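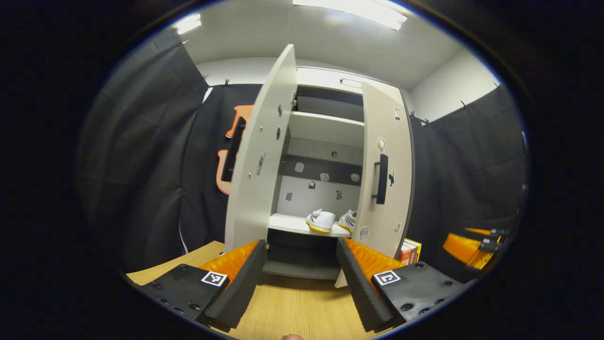
A hand-held gripper in front of an open tabletop cabinet with a pair of white sneakers on the shelf.

Flellar Opens Its Household Task Collection, Taught to Robots by Hand

GOICOECHEA – Flellar is releasing the first part of Arer, a collection of everyday household tasks shown to robots by people using a simple two-fingered gripper. The release covers 17 tasks and goes out in April to universities, independent labs and anyone else who wants to build on it.

Every task in Arer was performed by a person holding the tool and doing the job the way they would do it at home, only with two fingers instead of ten. There are cabinets to open and close, shoes to put away, cups to set upright and cloths to fold. The movements are recorded as they happen, and a robot arm fitted with the same kind of fingers can then be trained on them.

"I have spent years writing out robot motions line by line, and I can tell you that putting a sneaker on a shelf is a horrible thing to write out line by line," said Parviz Hassanpour, who leads the Arer project at Flellar. "Then you hand somebody the gripper, they look at the shelf, they look at the shoe, and they just do it. All the little corrections are in there – the slowing down, the tilt of the wrist, the second try when the heel catches. I still get excited watching it!"

Working Without the Arm

Most of Flellar's earlier work was done by remote control. An operator sat at a desk, moved a small leader arm and watched a larger arm copy it across the room. The method is accurate and the company still uses it for heavier jobs, but it ties every demonstration to a full robot, a power supply and a clear floor. New operators also needed several days of practice before their recordings were good enough to keep.

The hand-held gripper goes wherever a person can carry it. The fingers have ridged orange pads edged with serrated black rubber, and each one carries a small printed square marker on its top face. The recording software uses the markers to follow how far the fingers are open at any moment, so the opening and closing of the grip is stored along with the path of the hand.

People who tried both methods in Flellar's own trials picked up the gripper much faster. A newcomer could usually record a usable demonstration within about 2 hours of walking in, including the safety talk and a few warm-up rounds with plastic cups.

Small Cabinets, Hard Problems

The cabinet tasks have become the favorites of the team in Goicoechea. The cabinets are small enough to sit on a table and light enough to turn between rounds, and they bring together a lot of what makes a home difficult for a robot. Doors swing toward the hand. Handles are narrow. A shelf leaves little room above whatever is being placed on it, and a door that has been opened can get in the way of the next reach.

Shoes add trouble of their own. They are soft in some places and stiff in others, they come in pairs, and a pair looks wrong if one of them is facing the back wall. Demonstrators are asked to place both shoes so that a person opening the cabinet would be happy with the result, and how they get there is left to them. Some carry the shoe by the heel, some by the tongue, and a few like to set it on the edge of the shelf and push.

"I'm a pusher," said Candela Figueroa, who trains demonstrators for the project. "Parviz lifts everything, very carefully, like he is putting a cake away. We kept both styles and I'm so glad we did, because when we trained on just one of them the arm got stuck the first time the shoe landed a bit crooked. Now it lifts, and if it comes up short, it gives the shoe a nudge. It learned that from us, and I think that's wonderful."

Figueroa's training sessions start with the demonstrator's own hands. People do the task once without the tool, talk through what they noticed, and then repeat it with the gripper. She asks them to keep a steady pace and to leave their mistakes in whenever they manage to recover from them. Rounds where an item ends up on the floor are stored separately, with a short spoken note on what went wrong.

What Is in the Release

Each of the 17 tasks comes with 206 demonstrations, recorded by people of different heights and with different leading hands. The positions of the objects change between rounds, and so does the lighting. Every demonstration has a plain-language label written by the person who performed it, such as "shoes on the lower shelf, toes out" or "left door first, then right."

The release also includes the drawings for the fingers and pads, a guide to printing the markers, and the calibration routine that Figueroa's group runs at the start of each session. Labs that already have a parallel gripper on their arm will be able to fit the same pads to it. Flellar recommends doing so before any training, as a difference in pad shape was the most common cause of dropped items in its early tests.

Evon, the workshop that machines the gripper parts, is preparing a first batch of 1000 finger sets. Labs that sign up as contributors will receive theirs at no charge in return for recording at least one new task of their own. The choice of task is open. Flellar would particularly like to see kitchens, laundry and pet supplies, and would be delighted to be surprised.

There are limits, and the release notes set them out. The gripper has two fingers, so jobs that call for a third point of contact, like unscrewing a tight lid while steadying the jar, have been left out. The collection has very little with liquids in it so far. Results on arms with a short reach have been mixed, mainly on the cabinet tasks, where the elbow tends to meet the open door.

"Please tell us where it fails," Hassanpour said. "We have our list, and I'm sure yours will be different, and that's exactly how this gets better. Record something odd from your own home – the drawer that sticks, the closet where nothing fits – and send it to us."

A second part of Arer, with tasks that use two grippers at once, is already being recorded. Figueroa is looking for demonstrators in and near Goicoechea for those sessions. No background in robotics is needed, and left-handed people are especially welcome.

About Flellar

Flellar develops tools and methods for teaching robots by demonstration, both by hand and by remote control. The company is based in Goicoechea, where it designs its grippers and runs its recording sessions. Arer is its first open collection.

Press contact: Candela Figueroa, Flellar. Interviews and visits to a recording session can be arranged on request.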